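**Debate night stream, mayoral race: captions lagging**

Status: open. Sunday crew, pls read before 7

- captions 22 sec behind by opening statements, 40 by the rebuttals
- restarted Vakero encoder, no change
- swapped to backup feed 2, lag gone but the Bristside candidate's mic dropped
- viewers emailing that we "cut her off". We didnt

Put the feed back on primary. Still drifting. 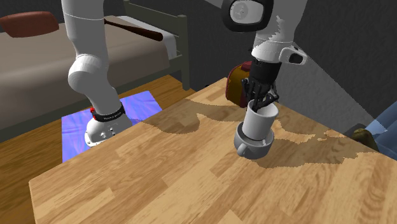 Yatziri Orozco: drift starts when the moderator's clock overlay loads. Turn off the overlay, keep captions. Campaign wants a written explanation by noon, I'll draft it.

Overlay off at 8:45. Captions caught up by closing statments. Leaving open til Hiwot checks the replay.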